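Teaching a robot to pick up a cushion

A research group in Drummond has been working on soft furnishings, and on what a machine should do in the moment before it takes hold

A cushion is an awkward thing to pick up if you are a machine. It has no fixed shape, it slides, and it folds where you don't want it to. Grip it by the middle and the jaws push it away. Grip it by the corner and it swings round and hangs from one point, and then it has to be put down again in something like the right place and the right way up.

Most of the robots that handle objects for a living avoid the problem. They work with boxes, tins and machined parts, and they work where the light never changes. Homes are full of the other kind of thing, and at Drusuvine, a small research company in Drummond, the past year has been spent on cushions, folded blankets, towels, cloth bags and soft toys. Those five kinds of object make up the whole of the test programme for a training method the company calls Stisodis.
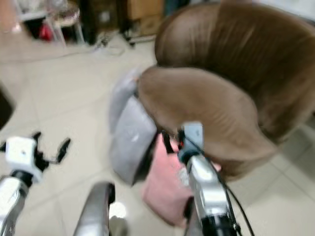

Words: Standier technology desk
Published 06/07/2018

The method starts in the usual way. A person steers two robot arms by hand from a pair of controllers and carries out a job, such as lifting a cushion from the floor and setting it on a chair. The movements of the arms and the view from the cameras are recorded together. When enough recordings have been gathered, a computer model is trained to predict what the person would have done next, given what the cameras show. If the training goes well the arms can then be left to do the job by themselves.

Learning from demonstration, as this is known, has been around for decades. It works well for jobs in which every good attempt looks much like the last. With soft objects it runs into trouble, and the Drusuvine group thinks it knows where. When people steer a gripper towards a cushion they slow down, dither, change their minds about where to take hold, go in, come out and go in again. A model trained on these recordings learns the dithering as faithfully as it learns everything else. The group's early robots would drift to a point just over the cushion and stay there, opening and closing their fingers.

The first remedy was to ask the operators to be more decisive. That gave cleaner recordings and worse robots. Operators in a hurry chose the easiest hold each time, usually the nearest corner, and the model had no idea what to do when the nearest corner was tucked under a chair.

Stisodis leaves the operators alone and changes what is done with their recordings. Each one is read backwards, beginning at the lift, when the gripper's fingers have closed and the load on the wrist shows that something has come off the floor. From there the software works back up to 15 seconds and marks the place on the object where the successful hold was made. Every picture in that stretch is then given the same label: this is where you are going to grip. The hesitation is still in the recording, but the model is told throughout how it ended.

The model is therefore learning two things. One part looks at the object and says where the hold should be. The other part moves the arm, and it is given the first part's answer at each step. If the cushion shifts, the answer shifts with it. If the first part is unsure, which it reports as a number, the arm stops and the second arm is brought in to press or steady the object from the other side.

That use of the second arm is where much of the past winter's work went. In a good many recordings only one arm touches anything and the other waits. A model left to itself tends to conclude that the idle arm should always be idle. The group now labels the waiting arm too, with a simple mark to say whether it was needed later in the same attempt. It is a crude fix, and the team says so, but the idle arm now holds a ready position near the work where it used to wander off to one side.

The tests are run in a furnished room with a hard tiled floor. The furniture is ordinary. The chair used for most of the cushion work is a round-backed one in brown velvet, and it has caused more difficulty than the cushions. Velvet changes colour according to which way it has been brushed, so a seat that looks pale on one attempt may look dark on the next. The pile also grips. A cushion let go a little early on a leather chair will slide down into place, but on velvet it stays exactly as it landed, propped on its edge if that is how it arrived.
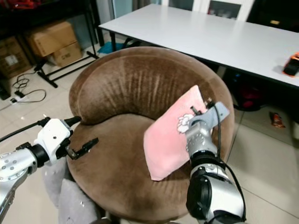 Photo: Drusuvine / Stisodis project

Putting things down has turned into a second line of research. The training labels for a hold are easy to find because the lift is a clear event. There is no such event at the other end. A cushion is in contact with the seat well before it is in position, and the wrist sensors cannot tell a cushion that is resting flat from one that is leaning against the backrest. For now the software takes the last moment before the fingers open and works back from that, in the same manner as for the hold. The results are less good. The group would like to use the picture taken after the arm has withdrawn, and to score each attempt by how flat the object lies, but has not yet found a measure that operators agree with.

The main result so far comes from a set of 2000 recordings, gathered between October and the spring and used to train two models side by side. One was trained in the ordinary way and the other with the Stisodis labels. Both then did the same jobs with the same arms in the same room, on objects that had been kept out of the training. The Stisodis model failed to get a hold 31 per cent less often. On cushions and soft toys the gain was larger than that, and on towels there was hardly a gain at all.

Towels are a useful check on the claim. A towel lying in a heap can be picked up almost anywhere, so knowing the right place to grip is worth very little. The method helps when some holds are much better than others, as with a cushion that is partly under a chair or a cloth bag lying on its handles. It may do some harm where the recordings contain a bad habit. One operator preferred to take soft toys by the ear, and the trained model went for ears with great confidence, including on a toy that did not have any.

There are other limits. Everything so far has been done in one room. The room gets rearranged between sessions, with furniture moved and household clutter put on the floor and shelves, but the tiles and the ceiling lights are the same throughout and the tiles are shiny. Reflections from overhead lights were a nuisance in the early months, when the model would sometimes treat a bright patch on the floor as an edge. Adding recordings made at other times of day dealt with most of it. A carpeted room is planned next, and the group expects to lose some ground there before it gains any.

Motion is the other complaint. The cameras that matter most move with the machine, and when it turns quickly the picture smears. The obvious answer is to turn slowly, but a robot that takes several minutes over one cushion will not be much use to anyone. The present approach is to throw away blurred pictures when the hold is being chosen and to keep them when the arm is simply travelling. This seems to cost nothing in accuracy and lets the machine move at a fair speed between jobs, although it is still a good deal slower than a person.

How much of this will reach people's homes is another matter. Drusuvine has no product and does not talk about one. Its money comes from research contracts, and the customers it hears from most are care homes and hotels, where somebody has to straighten a great many chairs every day -- and where a machine that drops the occasional cushion does no damage. The arms themselves are bought in. What the company would sell, if it sold anything, is the labelling software.

The next round of recording will add bedding, beginning with pillowcases. The group has tried one already, with the pillow inside it. The robot took hold of the open end of the case, lifted, and the pillow stayed on the floor. By the rules of the test that counted as a successful hold, and the rules are now being rewritten.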